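**Bench notebook, Golluter sorting build, February, a little after 2 in the afternoon**

Long session, and I'm writing it up before I forget which screws I loosened. The short version is that the sorter is coming along nicely, and I'm more cheerful about it than I was this morning (a low bar, I had skipped breakfast). The plan is still one kind of toy produce per bin, both arms sharing the table, no bumping. 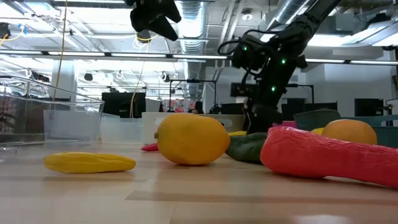
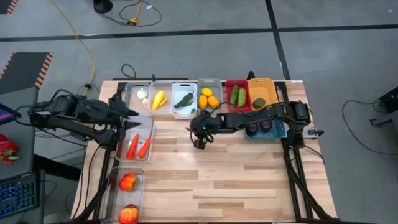
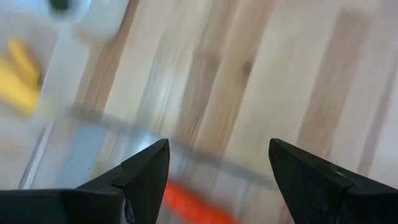 So, cables first. I had put off the strain relief for weeks and finally did it, with the soft loop ties from Farkas in place of the hard zip ties, and I wish I'd done it back when I first bought them. The trick is to leave enough slack for the wrist to turn all the way over and then add a hand's width more, even though it looks sloppy. If you borrow the bench, please leave my loops alone!

After that I went back to the approach heights. The old routine came straight down over each pick at one height, which was fine for the round fruit and miserable for the long stuff, so now long pieces get their own height and their own wrist angle. I ran 31 picks with the new settings and wrote down 2 drops, both of them carrots held too near the thick end. Moving the grip point toward the middle ought to help, but I haven't tried it yet and don't want to promise anything.

The Brondunetti controller board still takes 13 seconds to come up after a restart, and I keep thinking it has died and reaching for the switch. Let it be. Make a cup of tea if you must.

Things I still want to get to:

- Bin positions: they're typed in by hand and drift every time somebody leans on the table. Pencil marks? Small corner stops?
- Slow the last bit of the descent, then rerun the long pieces.
- Ask at Brasudlow whether they still sell the softer fingertip pads in the narrow size.
- Back up the settings file before touching any of the above (I mean it this time).

Key to the parts drawer is back on its hook. I left the good hex driver on the windowsill and will pick it up tomorrow.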